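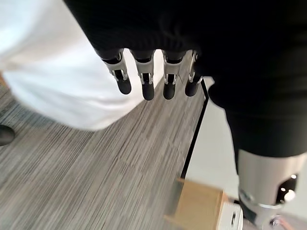
Home Notebook Patterns Stock Contact

July
Shanti Nautiyal

Coats and black cloth, cont.

8:40. Started on the Gitell order again. White coats, loose cut, hem to mid calf. Yesterday's hems looked fine flat and terrible hanging. The back dips and the front corners kick out. Same thing as the spring batch so it's us, not the cloth.

Took two coats off the rail and unpicked the hems. Hung them overnight on wide hangers, should have done that in the first place. One dropped at the bias part of the side seam, the other hardly at all. Same bolt?? Check the cut tickets. I have a feeling one was cut on the turn to save a bit at the end of the roll.

Remarked both from the floor up with the chalk puffer. Person wearing it has to stand still with arms DOWN, every time somebody reaches for their tea the line goes off. Chalk: use the blue. The pink one stayed in after pressing on the scrap and I don't want to find out on a whole coat.

Hem tries on scrap:
— double turn, narrow. Neat but goes stiff round the curve, little tucks on the inside.
— single turn with tape. Sits best. Slow.
— overlocked and turned once. Quick, looks cheap when the coat swings open.
Going with the tape for the curved fronts and a plain double turn across the back. Ease the tape on, don't pull it. Pulled it on the first one and got a frill.

10:15. Pressing. Iron too hot for the Jarkanance white, there is a faint shine on the left front of sample B if you tilt it. Turned down one notch and used the cloth, no more shine. Wrote the setting on the masking tape on the iron handle, please leave the tape there.

Black next. This is the soft stuff from Flaltemia, for sleeves and loose covers. Creases if you look at it. Folded on the shelf it picks up a line at every fold and the steam only gets half of them out. From now on black stays on the roll. If you cut a length and don't use it, roll it round one of the cardboard tubes under the cutting table and pin a note on with the length. Found 5 pieces with no note this morning and had to measure all of them.

Lint. Everything white ends up on the black and everything black ends up on the white. Cut black after lunch, white in the morning, brush the table in between. The big lint roller is finished, refills on the list.

Sleeve hems in black: tried 2 depths. The narrow one rolls outward after a wash. The deeper one has enough weight to hang straight, so deeper it is, even though it eats cloth. Stitch length a bit longer than for the coats or it puckers. Needle: change it before starting, the old one was snagging, I could hear it popping.

Thread — the black that came in the Cruzado box is more of a very dark navy by the window. Fine inside a seam, no good for topstitching. Marked the lid.

Gathered top edge on the sleeve: two rows of long stitches, pull from both ends, knot off before you even it out. I did it the other way round twice and the gathers slid out both times. Should of known.

1:30. Washed the swatches. White shrank more in the length than across, as expected but more than the supplier sheet says. Started at 125 mm marks and the lengthwise one is visibly short, need to measure again when it's properly dry, wrote nothing down while damp. Black has let go some dye, rinse water gray. Rinse it again before anyone sews it next to white!

Still 14 coats to hem on the rail. If the tape lasts I can get the fronts done this week, backs after. Tape is the thing that will run out. Ordered more but only the wide one was in stock, might be able to slit it, hmm.

To do
— cut tickets, find out about that side seam
— measure dry swatches
— blue chalk, lint refills, needles
— ask Gitell if they want hanging loops, it was on the first email and then gone from the secnd
— sweep under the rail, hems brush the floor on the low side. Move the low rail up a hole while at it.

4:50. Sample B unpicked again. Tape was twisted near the left corner. Leave on the dummy overnight, hem it first thing.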